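立式衣帽架的一点使用记录

办公室里的衣帽架换过两次。第一个是木质的,底座为十字形,螺纹孔滑牙以后立杆开始晃,外套挂多了就往一侧倒。第二个用到去年December前后,也就是十二月,挂钩断了一根,胶粘过,没撑多久。现在用的是黑色的,Dolden 出的,立杆高,顶端几根弯臂向不同方向伸出,臂端是圆头。

先说圆头。细钩会在衣领内侧顶出一个小尖,针织面料尤其明显,挂一夜第二天还在。圆头的接触面大,压痕浅,厚外套挂领口吊环也可以,只是吊环要够宽,太窄的套不进去。

再说配重。我试过把所有衣服都挂在同一侧,立杆会有可见的偏斜,用水平尺贴着量过,松手后能回正。对称挂就没有这个问题。Samran Luangrath 建议在底座上压一块配重片,我没有装,占地方,拖地也麻烦。

长款衣物的问题是下摆。衣服挂在低位的臂上,下摆离地太近,扫地时会带灰。我的做法是长的挂高位,短的挂低位,挂之前抖一下,把前襟理顺,两侧垂下来的长度尽量一致。深色布料褶子不显眼,容易偷懒,穿的时候才发现后背有一道横折。

椅背不适合长期搭衣服。网布椅背的边框窄,搭一周左右,布料中段会出现一条硬印,大约要喷水再挂上七个小时才能消掉。桌面同理,团着放的布件最后都得重新熨。

摆放位置上,我把它从墙角挪到了房间中部。墙角通风差,雨天外套干得慢,取衣服时手肘还会碰到架子。

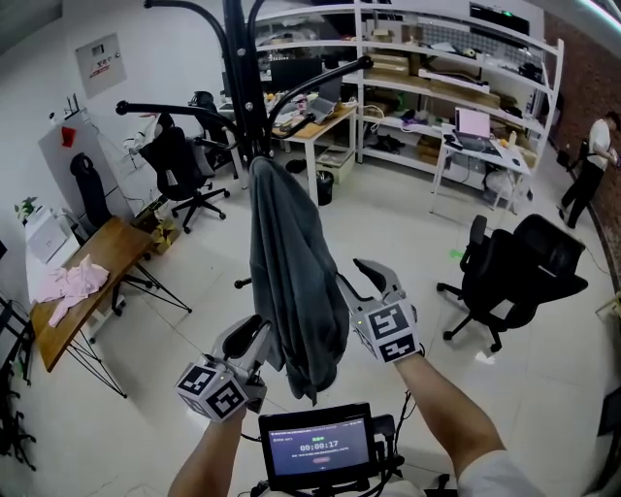

挪出来之后四面都能取放,代价是走动要绕一下。底脚会伸出来一截,从侧面经过时注意别踢到。连接处的螺丝我每隔21天紧一次,用普通内六角扳手,拧到不再转动即可,不要加力。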